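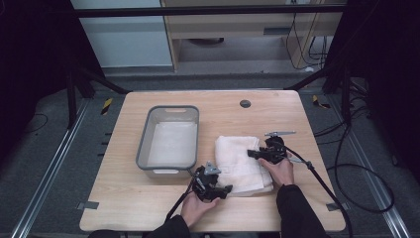
How often should a bath towel be washed?
After every three or four uses, provided that it is hung out fully between uses. Hand towels in a shared bathroom should be changed every 2 days, and face cloths after each use.

The following guidance is issued by the Grirthorpe Household Advice Service for tenants and for holiday-let hosts. It was last revised in February and replaces the earlier leaflet on linen.

Sorting before the wash
Towels should be washed separately from clothing. Zips and hooks catch the loops of the pile, and a pulled loop cannot be put back by washing. Whites and creams are to be kept apart from colours, including pale colours. Towels with a woven pattern or a ribbed border may be washed with plain towels of the same shade.

Each towel should be opened out in daylight and checked on both faces before it goes into the machine. Marks on pale towelling are easily missed when the towel is folded.

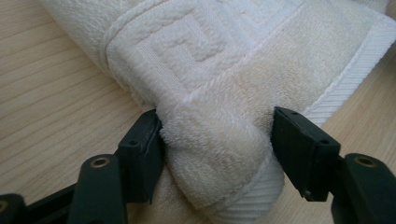
Cream towelling with a woven Greek key pattern and a ribbed border.

Washing
Follow the care label where there is one. White cotton towels without a label may be washed at 60 degrees with the normal measure of powder. The drum should be no more than three-quarters full. Fabric softener is not recommended, as it coats the pile and the towel takes up less water.

Residents of the Fetance and Dridell blocks have hard water and may add a water softening product at the dose given on the packet. The machines in the Postma Street laundry room run a towel programme of 52 minutes. Please do not stop this programme early, as the final rinse is the longest.

Yellow and beige marks
Discoloration on white or cream towels has several common causes: body oils, sun cream, skin preparations, detergent left in the pile, and iron in the water. The treatment depends on the cause, and the mildest should be tried first.

1. Soak the towel for 2 hours in cool water with an oxygen-based whitener, following the packet for quantity. A plain plastic basin is suitable. Wash as usual.

2. If the mark remains, work a little liquid detergent into the pile with the fingertips, leave it for 16 minutes and wash again. Do not scrub with a stiff brush.
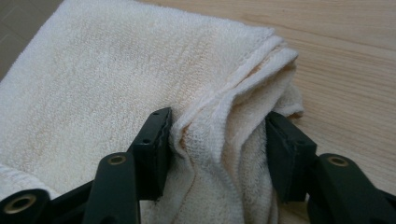

3. Orange or tan marks that do not respond may be rust. Use a rust remover sold for fabrics and test it first on the inside of the hem. Chlorine bleach must not be used on rust, as it can fix the colour.

4. Towels which remain marked after this treatment should be withdrawn from guest use and kept for cleaning or for pets.

Frayed corners and loose loops
Cut a long loop level with the pile using small scissors. Never pull it. A frayed corner may be turned under and stitched by hand with cotton thread, taking in the whole width of the hem.

Folding and storage
Towels must be completely dry before they are put away. Smooth the towel on a clean table, fold it in thirds lengthwise and then in half, and bring the edges level at each fold. Place freshly washed towels at the bottom of the pile so that all are used in turn. Airing cupboard doors should be left slightly open for the first day.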